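Ticket 585: Table robot pausing before bowl pickup, lunch prep side
Opened by: Vasanthi Gunawardena, Grasso kitchen services
Status: Closed, with notes

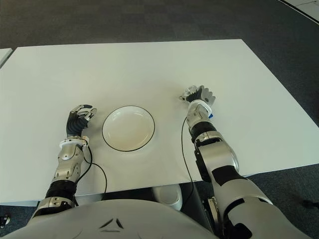
Hello all, and thank you for being so patient with me on this one. I know the Clirine folks asked for short tickets, but I've never been any good at those, so get a coffee.

The trouble started on Tuesday. We'd start the bowl routine from the Kareo screen, both arms would come up nicely, and then everything would stop. No alarm, no red banner, just "waiting for operator" and a robot that looked very polite about it. If I pressed Resume it carried on, and at the next bowl it stopped again.

What I tried first:
- Restarted the Kareo screen. Same thing.
- Restarted the robot the proper way, with the full 2 minutes off. Same thing.
- Ran the left hand by itself from the manual page. Fine, every time.
- Ran the right hand by itself. Also fine, so I was stumped and went home.

Next morning, 7 a.m., I called Brultivix support and a very kind young man had me read him the settings page line by line. The confirm step had been switched from "once per batch" to "every item" when the update went in. I switched it back, saved, and ran 3 batches without a single stop.

Now the part that isn't really a fault, but I'd like it written down somewhere. While the robot was stopping, one of us had to stand beside it all morning pressing a button, and people were pretty glum about it. When it runs as it should, the same person can be over at the pass talking to the cooks and catching mistakes in the orders, which we never had time for before. My crew worried about their hours when this came in, and some still do, and I don't blame them. Having to babysit it brought all of that right back up. So please, if an update is going to change a setting, tell the people on the floor before the shift and not after!

I've also asked for the confirm setting to be printed on the morning checklist.

Closing this. Reopen if it comes back.

Comments (3)

dell_r: Had the same thing on our side. Changing it back to once per batch fixed it, thank you!

Mo, evenings: Can we get the checklist for the late shift too? We start it up from cold more often than you do.

V. Gunawardena: Yes Mo, I'll leave a copy in your tray.

Contact the help desk | © Grasso | Back to top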